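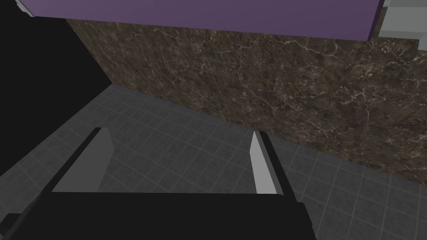
Re: Salt reduction in the canteen bread trial

On the Flollwood list someone wrote:

> We cut the salt in our wholemeal from 14 g to
> 9 g per kilo of flour in one go. The dough went
> slack and the crust stayed pale. Is it the salt,
> or should we be looking at the flour?

Mostly the salt. It tightens gluten and slows the yeast, so with less of it the same dough proves faster and holds its shape less well. A pale crust fits with that: the yeast has used up more of the sugar before baking. I would leave the flour alone for now.

At Hundholm we went down in smaller steps over 36 weeks. Water came down by two per cent at the second step, and bulk proof was shortened by 25 minutes. The yeast stayed as it was until the last step, when we took out a tenth. 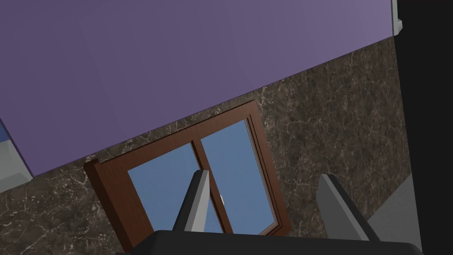

Purple surface and brown marble wall.

On taste, we had 1,259 comment cards back by March. Complaints of blandness ran at around four per cent after each step and then fell away. The cards do not say who had eaten the bread before, so treat that figure with care.

Two points on the arithmetic. The Birkuvside sheet gives salt per 100 g of baked loaf, and your figures are per kilo of flour – they cannot be compared directly. Weigh the loaves after cooling and convert. Also check the spread. Ours was salted butter for the first month, and it put back a good part of what we had removed from the bread.

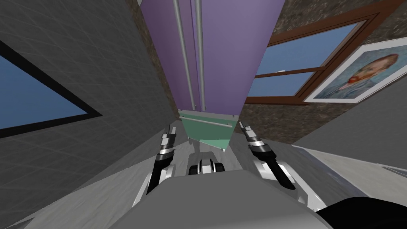
Next steps, if you want to repeat it

1. Go back to 14 g and bake a control batch.
2. Drop to 12 g. Change nothing else for a fortnight.
3. Log dough temperature at the end of mixing, and proof time.
4. Send the log to the list before going lower.

The Kaewkla recipe card has a potassium salt blend. We have not tried it, and anyone on a potassium-restricted diet would need to be told.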